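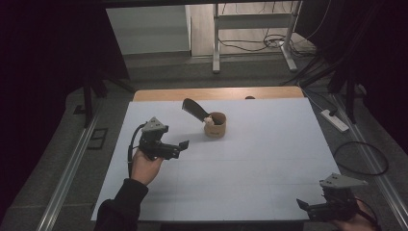

Bokley lab gets its gripper money, and I get to stop sharing

The equipment request went through! After a winter of spreadsheets and one very long email thread, our group at Bokley has the go-ahead to buy two more pairs of hand-held grippers, plus mounts, cables and the boring stuff that goes with them. The order goes to Feteo this week and we've been told to expect everything in May.

If you've walked past our room lately you know how it's been going. We have one pair. One pair, five people who want it, and a sign-up sheet on the door that has been written over so many times I can't read my own name on it. We teach small table jobs by doing them ourselves with the grippers in our hands (kitchen tools in and out of cups, mostly, at the moment) and the recordings go on to train the arm. It's a nice way to work, and a lot cheaper than tying up the arm all day, but you can only do it when you've got the things in your hands.

Anitha Acharya put the request together and I helped with the numbers, meaning I argued about the numbers. Each pair comes in at $1350 with the mounts. We'd first asked for a second arm instead, and I was all for it, I'll admit that. Who doesn't want another arm? But Anitha went back through the booking log and found 93 sessions last year that got moved or dropped when the grippers were already taken. The arm, meanwhile, sat idle most afternoons. She put that on one page and sent it in, and that was pretty much the end of the second arm.

So what are we getting? Two pairs of the same model we already use, which was a bit of a fight too. There's a newer one with a lighter grip and I really liked it when I tried it over at Brastelstead, my wrists were so much happier after an hour. The trouble is that the fingers are shaped differently, and mixing them in with our older recordings would have meant sorting everything into two piles. We may come back to that next year. For now everybody gets the same black fingers and the same sore wrists, sorry!

The rest of the money goes on things I never think of until they're missing. Spare fingers, for one. We wear through the tips faster than the catalog suggests, and last fall we lost most of a week waiting on a replacement set. Longer cables are on the list, along with floor covers to run them under. I asked for a proper rack so the grippers have somewhere to live at night, and I got a shelf. Fine, I'll take the shelf.

One thing did get cut, and I'm still a little sore about it. We wanted a second table set up the same way as the first, same board on top and same height, so two people could record at once. The quote from Thomas was fair but it came in after the deadline, and there was no room left to squeeze it in. Anitha thinks we can build one from what's in storage if somebody gives up a couple of mornings. I may have said yes to that before I'd thought it through.

A few practical bits for anyone who uses the room. The sign-up sheet stays until the new pairs are here and checked, so please keep using it and please write so I can read it. When they arrive they'll each get a number and their own line on the sheet, and we'll run the first sessions side by side with the old pair to see that the recordings match. If you've got a project that's been waiting for gripper time, send Anitha a short note with the task and how many hours you think you need. Be generous with the hours. I budgeted one afternoon for pouring rice last year and was still at it the next week.

There's also a small amount set aside for things to pick up: cups, spoons, spatulas, whatever people want to try. It comes out of a separate pot and you don't need a form, just hang on to the receipt. I've already put in for a whisk.

Posted 2024-02-22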